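Sorting and Storing Small Workshop Parts

Femport Community Workshop - Member Guides

Purpose of this guide

Members who repair small appliances, hand tools and models at the Femport workshop often finish a session with gears, clips and springs still on the bench. The following procedure sets out how loose parts are to be sorted, labelled and returned to the parts store. It applies to metal parts and to small electrical items such as switches, breakers and capacitors.

What you will need

A bench mat, to protect the table and stop small items rolling
One open plastic bin for metal parts
A second container for electrical items
Lint-free cloths and a soft brush
Labels and a permanent marker
Callipers or a steel rule

The Flukthorpe branch keeps its bins under the bench. At Femport they are stacked beside the parts store, grouped by colour.

Step 1 - Prepare the bench

Lay the mat in the centre of the table and place the metal parts bin on it, within easy reach. Leave a clear strip of table at one side of the mat for electrical items.

Step 2 - Separate electrical items first

Move switches, breakers, power adapters and capacitors away from the metal parts before any cleaning begins. Capacitors may hold a charge after removal from equipment. Members who have not completed the electrical induction must leave them in place and notify the duty supervisor. Coil adapter cords loosely and secure them with a reusable tie.

Step 3 - Clean the metal parts

Brush off swarf and dried grease, then wipe each part with a cloth. Solvent may be used only in the ventilated bay. Gears with chipped or rounded teeth are to be placed in the scrap metal tub.

Step 4 - Place the parts in the bin

Put larger gears in first, flat on the floor of the bin, and keep them towards the centre. Clips, brackets and wire springs go to one side, where a heavy gear will not bend them. Lower smaller gears in by hand. Dropping them can burr the teeth.

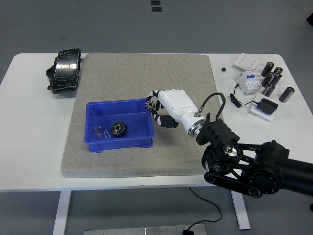

Step 5 - Measure and label

Count the teeth and measure the bore of each gear, and write both figures on the label. Parts from Civard gearboxes are stored separately and require a C before the number. The store holds 2,000 catalogued parts, and an unlabelled gear is rarely matched to its set again.

Step 6 - Return the bin

Drawers 1 to 95 are for metal parts, and drawers 96 to 100 for springs and clips. Electrical items go to the Kaewmanee cabinet, which is locked at 9 pm. Wipe down the mat and return it to the rack.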